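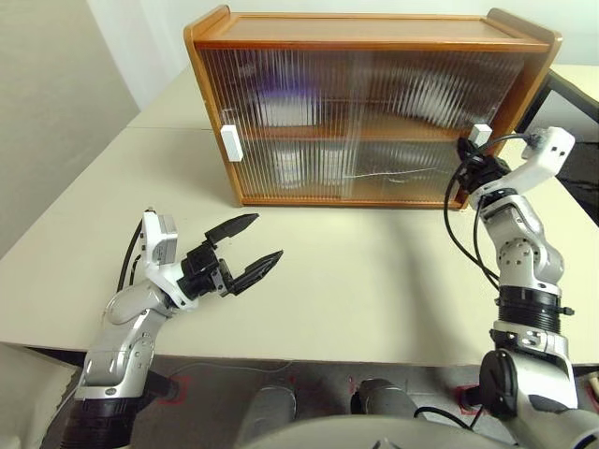 Gurngate Housing Services, equipment working group. Minutes of the meeting held on 9 February 2025 at the Ellby office. The meeting opened with the question left over from last time: whether any machine now on offer can do ordinary cupboard work in the supported flats without a member of staff standing by. It was agreed to take sliding doors first, as most of the flats have them. The cabinet with the ribbed clear doors was discussed at length. Its handles are small white blocks, one at the left edge of the left door and one near the right edge of the right door, and the right gripper was up against the end of the cabinet beside the second of these. The technical member noted that a door of this type has to be pushed along its track with very little sideways force, and that a gripper bearing on the end panel does no useful work. The ribbing was raised as a separate matter. The two white jars on the lower level can be made out through it but their outlines are distorted, and a system that plans its reach before the door is open would be planning on poor information.

Matters arising. The Hakala quotation has been received. It covers 2 arms, mounting and 15 days of support, and excludes training of staff. The figure for annual servicing is still missing and will be requested again.

Trial results. Gesten reported 470 attempts at opening, fetching and closing, over four cabinet types. Results were given as a single pass rate for all types together. The group did not accept this form of reporting – hinged doors are known to be easier and may be carrying the total. Gesten is to supply the results by cabinet type, with partial openings recorded as failures.

Shop floor. The Ellby store asked whether the same equipment could front up shelves in the evening. Open shelving was thought the more promising case. Mixed stock and soft packaging remain unsolved, and no purchase is recommended on present evidence.

Decisions. No unattended use in occupied flats. Attended trials may continue on sliding doors. Larger handles to be costed as an alternative – a cheap change that would also help tenants with a weak grip.

Next meeting in April, same room.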